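Accueil | Actualités | Vie municipale | Agenda | Contact

Médiathèque de Bostden : nouveaux horaires et fin des pénalités de retard

Le conseil municipal de Bostden a adopté le nouveau règlement de la médiathèque, applicable à compter du 28 octobre. Les pénalités de retard sont supprimées pour l'ensemble des abonnés. La durée du prêt est portée à 15 jours pour les nouveautés et demeure inchangée pour les autres documents.

L'établissement compte 3 734 inscrits, dont 214 résidant dans la commune voisine de Clakeck. Ces derniers bénéficieront désormais du tarif local, en application de la convention signée entre les deux collectivités. Les salles de lecture du site Thiele fermeront une heure plus tard en semaine.

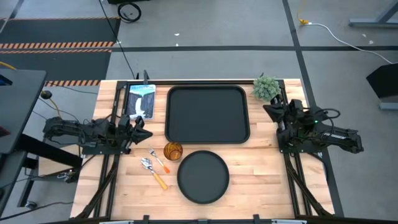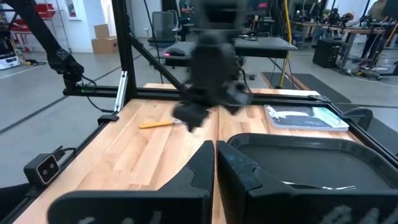 Fotini Tsolakis estime pour sa part que la suppression des pénalités ne suffira pas à faire revenir les ouvrages manquants et demande que les rappels soient adressés par courrier aux abonnés ne disposant pas d'une adresse électronique. Elle souhaite également le maintien du point de retour de la rue Gratetti.

La direction a indiqué que cette demande serait examinée lors de la séance de janvier. Les cartes en cours de validité restent utilisables sans démarche particulière. Le règlement complet peut être consulté à l'accueil de la médiathèque.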